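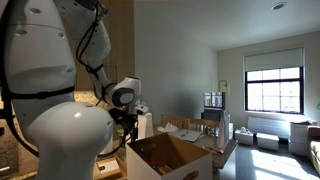 About Jomotov

Jomotov is a small company that teaches robot arms to be useful in ordinary homes. We started with two people, a secondhand workbench and a fairly stubborn belief that if a machine is going to help somebody put the groceries away, it ought to learn in a room that looks like the room where the groceries are. So that is the sort of room we work in. There's a granite counter, light wood cabinets, a dining table with chairs and a big window that lets in more sun than our monitor would like. People who come to see us for the first time often say it feels like dropping in on a neighbour, and we take that as a compliment.

Who we are

The company was founded by Eamon Moriarty and Gobnait Brennan, who met while working on packaging lines in Steinbach. Eamon looks after the hardware, meaning the arms, the grippers, the cabling and the long evenings spent wondering why a joint is making that noise. Gobnait runs the software and, if we're being fair about it, most of everything else, including the open days. She was a teacher's aide before she went back to school for engineering and it shows in the way she explains things. She'll happily go over the same point four times in four different ways until the person in front of her has got it, and then she'll ask them to explain it back to her!

These days there are 17 of us, counting our two co-op students, and we've kept to the habit of eating lunch together whenever we can manage it. A good many of our better ideas have come out of those lunches — and a few of our worse ones, which we also remember fondly.

What we do

Our main project is called Zorar. It's the software that lets an arm look at a jumble of household things, pick one out and put it somewhere sensible. Factory robots have been moving identical parts from one spot to another for decades, and they're wonderful at it. A kitchen is a good deal messier. Things lean on each other, bags slump, somebody has left a cloth where there wasn't one yesterday, and the light is different at four in the afternoon than it was at breakfast. A lot of our work is practice, plain and simple. We set the arm up over the counter with an open cardboard box in front of it, and we work on reaching in, getting hold of one item without bothering the ones beside it, and lifting it clear. Then we change the items, or shift the box, and go again.

We've recorded more than 3,000 practice runs with Zorar so far, and we learn as much from the fumbled ones as we do from the tidy ones. Gobnait keeps a list of favourites.

Come and see us

We hold an open day twice a year, and it's probably the part of the job we look forward to most. Our first one was a nervous affair. We'd put out chairs for a dozen, and then families kept coming up the stairs, and by the end of the afternoon 94 people had signed the guest book, one of them in crayon. Since then we've learned to run the visits in small groups so that everyone gets a proper look and has time to ask what they came to ask.

A visit goes something like this. You'll be met at the door by one of us, and we'll have a bit of a chat about what the arm can and can't do. Then comes the demonstration at the counter, which takes a quarter of an hour or so, longer if there are lots of questions (there are always lots of questions). After that Eamon brings out a spare gripper that isn't attached to anything, so that children and curious grown-ups can work the fingers by hand and feel how it closes. We finish with tea and something from the bakery downstairs.

The arm can be stopped at any moment by the person running it, and we do ask visitors to stay behind the tape on the floor while it's moving. Children under 5 are very welcome, provided a grown-up keeps hold of a hand. Please tell us ahead of time if stairs are a trouble for you and we'll meet you at the freight elevator around the side.

Our next open day will be in October, at our studio in Lastmont. School groups, seniors' clubs and community college classes can also book a visit of their own at other times of the year, and there's no charge for any of it. If your class would like to send questions in advance, Gobnait will answer every one of them, at length.

Working with us

We take on co-op students each year and we're always glad to hear from people who like fixing things. You don't need a background in robotics. Write to us through the contact form, tell us about something you've built or repaired, and give us a week or two to write back.

Page last updated 2021-06-16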